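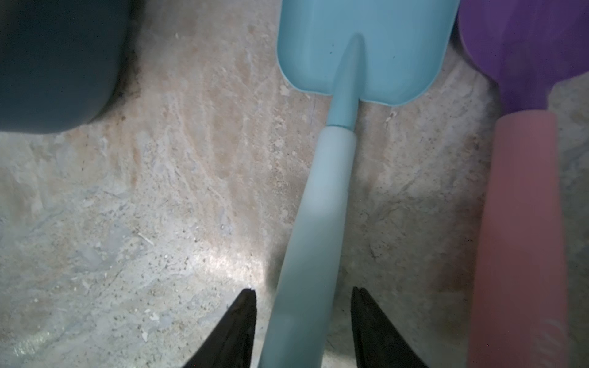 Play sand is sold by weight and specified by grain size, and most buyers look only at the first of those. The product delivered to a playground is usually a washed quartz sand, screened so that the bulk of the grains fall between 0.2 and 2 millimeters. Below that range the material turns to dust when dry and to paste when wet. Above it, the sand drains well and will not hold a wall. A surface that carries ridges and shallow grooves around a light blue toy shovel has enough fine material in it to keep a mark, and builders of sandpits judge a load by much the same evidence before they send anything to a lab.

Cohesion in sand comes from water. At low moisture, each contact between grains is joined by a small bridge of liquid, and the surface tension in that bridge pulls the grains together. The effect appears at a water content of one percent by volume and changes little over a wide range above it. Once the spaces between grains fill completely, the bridges merge, the tension disappears, and the slope slumps.

Grain shape matters as well. River sand from the Haneck pit, which supplies many of the public play areas in the Oderham district, has traveled far enough to lose its corners. Crushed sand from the Rultement quarry has not. Angular grains lock and give a steeper standing face, but they are hard on knees and they pack down under foot traffic until water sits on top. Rounded grains shift when a child lands on them, and this is the property that fall protection depends on.

Ultan Conneely has tested play sand for Oderham's parks department for 12 years. His kit is a stack of sieves, a drying oven, and a steel rod marked in inches. The rod goes in first. Where it stops short of the specified depth, the sand above has compacted or the sand below has mixed with the subsoil.

"People assume it's the same sand they paid for," Conneely says. "After a few years it's partly leaves, partly soil, and partly whatever came in on shoes."

Last October he took samples from 36 sites. The dried and sieved material weighed 433 pounds in total, and fines were above the department's limit at a third of the sites. The worst were under trees. Leaf litter breaks down into particles small enough to fill the spaces between grains, and drainage falls off well before the color changes.

Two remedies are in use. Full replacement is simple and expensive: the pit is emptied, the drainage fabric is inspected, and new sand goes in. Oderham's last replacement contract covered 1,377 tons. The alternative is mechanical cleaning, in which a machine lifts the top layer, passes it over a vibrating screen, and drops it back. The Huttunen screener used in the district works to a depth of 16 inches. It removes sticks, stones, and glass, and it loosens the bed. It does not remove fines, which pass through the mesh along with the sand.

For a home sandbox the schedule is shorter. Rake to full depth monthly in the season of use. Cover the box with something that breathes, such as mesh, and keep solid lids for storms. Replace the sand when a handful, shaken in a jar of water and left for an hour, shows a distinct layer of silt on top.

COMMENTS

gravelpete
The jar test works. Ours had nearly half an inch of silt and the box is only three years old.

M. in Unit 4
Does washed concrete sand meet the same grain range? It costs a lot less at my yard.

drainfield
@M. in Unit 4 Often close, but ask for the sieve sheet. Mine came with too much coarse stuff and wouldn't hold a shape at all.

Tess R.
We have a solid lid and the sand smells sour every spring. Switching to mesh.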